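Torque Numbers Belong on the Part

Most assembly instructions for household and light shop goods still tell the reader to make a fastener "snug" or "hand tight." I think this is a defect in the product, and it should be treated the same way as a missing bolt. A threaded joint has a preload. The preload was either chosen by somebody or it was left to whoever is holding the wrench.

The usual defense is that ordinary buyers don't own a torque wrench. That was a fair point when a decent one cost a week's groceries. A plain beam type is now cheap, has almost nothing in it to go out of adjustment, and will outlast the person who buys it. Even a buyer without one gets something from a printed value. Twelve inch-pounds and twelve foot-pounds are very different instructions, and a person can feel the difference with a short screwdriver and a long wrench respectively.

I spent nine years writing service sheets at Drandent, mostly for bench vises and small presses, and kept a log of returned units. Of 2,415 returns in the log, 700 were fastener failures of one kind or another. I sorted those by hand one October. In 290 of them the threads were stripped or the head had been twisted off. Another 200 or so had simply been left loose until the hole wore oval. The remainder were mixed causes, including a bad lot of cap screws that I won't charge to anybody's wrist.

The stripped group and the loose group came from the same sheet, with the same sentence in it: "Tighten firmly." Two readers took the word in opposite directions and both followed the instruction.
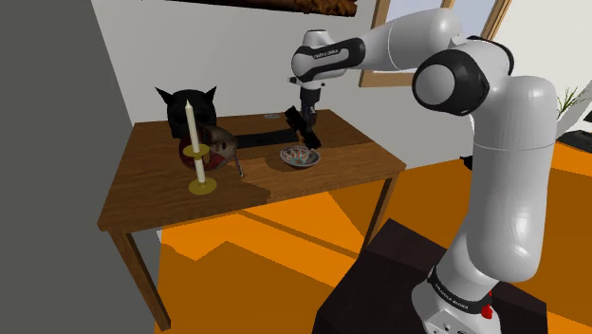 Ebere Shehu, who ran the test bench then, argued that a number alone would not have saved many of them. Her point was friction. Most of the torque applied to an ordinary dry screw goes into the underside of the head and into the threads, and only a small part of it stretches the screw. Oil the threads and the same reading on the wrench produces a good deal more tension. A value printed without "dry" or "oiled" beside it is half a specification. She was right, and the sheets we revised later carried both words.

What I don't accept is the conclusion some people draw from this, that torque is such a poor stand-in for preload that it may as well be dropped. A stand-in that scatters by a quarter either way is still far better than an adverb. Where the scatter matters, as in a cylinder head, the maker can specify a turn angle after a low starting torque. Where it doesn't, as in the leg of a workbench, a wide band is fine. Print the band.

The location of the number matters as much as the number. Manuals get separated from products within a year or two. Mtshali stamps the value into the casting next to each hole on its drill stands - small characters, but legible with a flashlight - and I have retightened a second-hand one correctly with no paper at all. Feslow prints it on a foil label, which is good until solvent gets on it. Bunance puts it on page 31.

Priit Ozoliņš wrote to me after my last column to say that stamping adds cost to the tooling, and that a small maker changes fasteners too often to commit a value to metal. The first part is true but minor, given that the tool is cut once. The second worries me more than it seems to worry him. If the fastener changes often enough that the number can't be fixed, the joint is being redesigned often enough that somebody should be recalculating it - and then there is a number again, and it can go on a tag.

Wood is the hard case. A screw into end grain has no useful published value, and the moisture in the board moves it from one season to the next. For these I would settle for a described stopping point: drive until the washer no longer turns under a finger, then stop. It can be checked by the reader without a tool, and it doesn't depend on how strong the reader is.

I'd ask for the same standard on retightening. Gasketed and painted joints relax in the first days of service, and very few sheets mention it. One line giving the interval and the value would do.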